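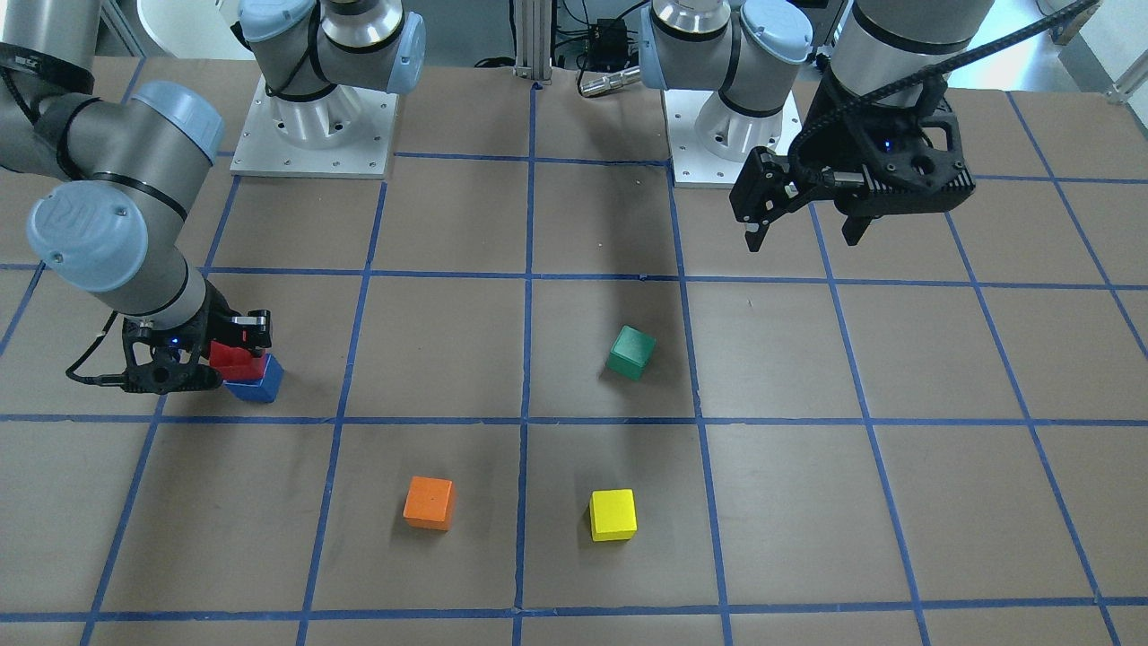
Feltinley Block Grid: Frequently Asked Questions

Last updated 2020-08-07

What is a block grid?
A table covered in brown paper and marked into squares with blue painter's tape. Coloured blocks are placed in the squares, moved from one to another, or stacked. Most of our activity cards start with five blocks: red, blue, green, orange and yellow.

Do I have to buy the Feltinley paper?
No. Any brown wrapping paper will do if it is wide enough to cover the table in one piece. Joins tend to catch the edge of a block as it slides.

How do I lay the tape?
Pull the paper flat and tape down the outside edges first. Run all the lines in one direction, then all the lines across. The squares don't need to be perfect. They do need to be bigger than a block, with room for fingers on each side.

Why painter's tape and not masking tape?
Painter's tape lifts off brown paper without tearing it, so you can move a line you don't like. The blue is also easy to see. Marker lines are fine if you never plan to change the layout.

Which colour goes on the bottom?
For the first card, blue goes down and red goes on top. After that the cards vary.

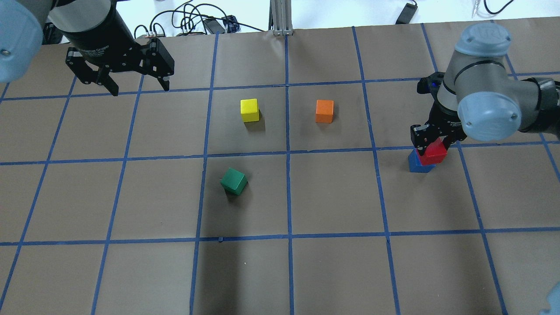 Does the top block have to line up exactly?
No. A stack counts if it stands on its own once you let go. Riaan Ngubane, who wrote the cards, marks a stack as square only when the edges match, and that is a separate activity for older kids.

Can a block sit on a tape line?
For placing games, no. Move it fully into one square. For stacking it makes no difference, although a block that is half on the tape can rock a little.

Can I use blocks from another set?
Yes, if they are all the same size. Mixed sizes make the taller stacks harder than the cards allow for.

How long does the paper last?
We change ours every 2 weeks. Replace it sooner if it wrinkles or the tape starts to curl.

I've lost a card. Can I get another?
Email us the card number and we'll send a copy. Orders placed before July came with the old numbering, so please mention that if it applies to you.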